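Ghosting on a whiteboard, is it dead or can I save it?

cormier_shed
Posted 8:14 pm
OK whiteboard people, I need a sanity check before I spend money. I've got a big board in my workspace, thin black trim, and it has reached the stage where wiping it just gives me a paler version of last month. You can still see the old squiggles all over it. I bought it used in November for $83 and it was pretty clean then (or the light in that storage unit was very forgiving!).

I use a plain eraser, the blue block kind, and whatever markers are in the drawer.
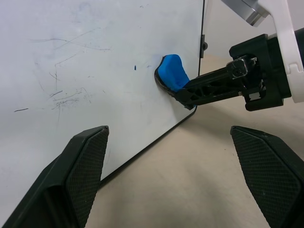

So far I've tried dry wiping, wiping harder, and a damp paper towel. The fresh stuff comes off fine. It's the gray and bluish leftovers that stay put. Do I need a proper cleaner or is the surface just shot?

Reply from Tidodach
1,436 posts
Look at the pad on your eraser first. Yours is black on the contact side, and if any of that is old ink you're spreading it back around every time you wipe. Vacuum it, or tap it out outdoors, or just buy a new one. I went years blaming the board.

Then isopropyl on a microfiber cloth. Do a small patch in a corner and see what color the cloth turns.

Reply from mrs_jusulier
Seconding the alcohol but please don't do it every day!! I ran a classroom with four of these and the one I scrubbed the most was the first to go bad. Once the slick finish wears off, the ink grabs on and you're cleaning twice as hard for half the result. Now I do a damp cloth at the end of the day and the strong stuff once in a while.

Reply from Tidodach
1,436 posts
Depends on the board though. Porcelain on steel couldn't care less about alcohol. Melamine, sure, be gentle. OP, does a magnet stick to it?

Reply from cormier_shed
Just tried, no magnet. So melamine I guess? Bummer.

Reply from trornolov
Melamine that's already ghosting is on the way out, sorry. You can trace over the old lines with a fresh dry erase marker, give it a few seconds and wipe, and that lifts a surprising amount. But I'd budget for a new surface. I stuck a whiteboard film over mine for $30 and it's held up great. Two bubbles, one of them my own fault.

Reply from mrs_jusulier
Trornolov I have to disagree, I've kept ghosty melamine going for years. If you can read what you wrote today, it's a working whiteboard. It doesn't have to be pretty!

Reply from cormier_shed
Update: did the marker trick on one patch and then the alcohol. The cloth came away disgusting and the patch is visibly whiter than the rest, so now of course I have to do the entire thing. Still a couple of faint curvy lines in there but I can live with those. New eraser is on the shopping list. Trornolov, which film did you use, and did you put it on wet or dry?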